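Hotpot base

Hotpot base, also called hotpot seasoning or soup base, is the concentrated flavoring that turns a pot of plain water or stock into the broth for hotpot. It may be a solid block of seasoned fat, a thick paste, a liquid concentrate or a dry powder, and it carries nearly everything that makes one pot taste different from another: the chili, the fermented beans, the aromatics, the sweetness and the slow numbing tingle of Sichuan pepper. Few other packaged foods fit so much cooking into so small a bag.

Background

Hotpot itself is much older than any packaged base. Versions of the meal, in which diners cook thin pieces of food in a shared simmering pot, are found across China, Taiwan, Japan and much of Southeast Asia, and each region has its own idea of what the broth should be. Northern Chinese styles often start from a very plain liquid and leave most of the flavor to the dipping sauce. Sichuan and Chongqing cooks do the opposite and build a deep red broth with a layer of fragrant fat on top. Cantonese tables tend toward clear, gentle stocks that get better all evening as seafood and vegetables go in.

Making a spicy base from scratch is a wonderful project, but it takes patience. Dried chilies are soaked and chopped, then fried slowly in beef tallow or vegetable oil with broad bean paste, ginger, garlic, scallions and whole spices such as star anise, cassia and black cardamom. The heat must stay low, or the chilies turn bitter. Many cooks then rest the base overnight, and it really does taste rounder the next day.

Types

Tallow bases are firm at room temperature and melt into the pot. They give the richest mouthfeel and hold on to the scent of the spices remarkably well.

Vegetable oil bases stay soft or liquid. They taste lighter, and many of them suit vegetarian pots, although the label should be checked for meat extracts.

Clear bases cover a huge family of flavors, among them mushroom, tomato, pickled mustard greens and pork bone. Tomato has become a favorite for children and for anyone who wants to drink the broth by the bowl.

Single-serve bases come in small packets or sealed cups and make enough broth for one person. They are handy for small kitchens, and they let people at the same table choose different flavors — a very happy arrangement when tastes differ.

Packaging

Bags and pouches are the usual form for larger portions. Red and orange are common colors for spicy flavors. Because solid fat can pick up stale smells, makers favor thick film with a tight seal, and some place several small packs inside one outer bag.

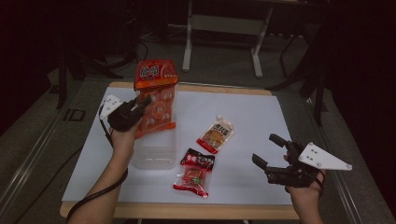
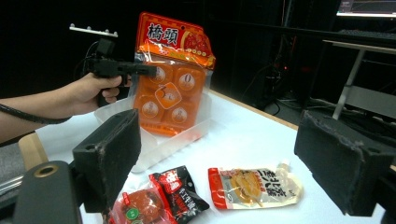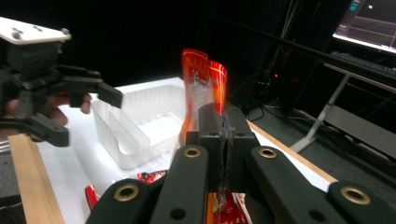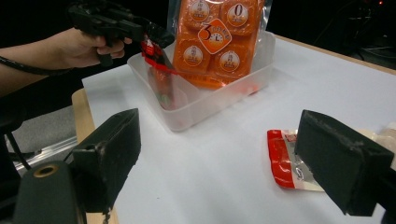
Storage and use

Unopened bases keep well in a cool, dark cupboard, and the date on the package is the one to follow. Once opened, a tallow base can be wrapped and chilled, or cut into cubes and frozen. Frozen cubes are a treat to have on hand: 2 will perk up a pan of fried rice, a bowl of noodles or a tray of roasted potatoes.

For a full pot, the base is usually warmed with a splash of water until it loosens, then topped up with stock. A gentle boil of 10 minutes wakes up the spices before the first food goes in. Since the liquid cooks down over a long meal, it is best to keep extra stock nearby and skip any added salt until late.

Food goes in by cooking time. Root vegetables, dried tofu and corn can simmer from the start, while leafy greens and thinly sliced meat need only moments. Noodles traditionally come last, when the broth has taken on the flavor of everything before them — and many devoted eaters will say that the noodles are the best part.

See also

Broad bean paste
Dipping sauces
Sichuan pepper
Split pot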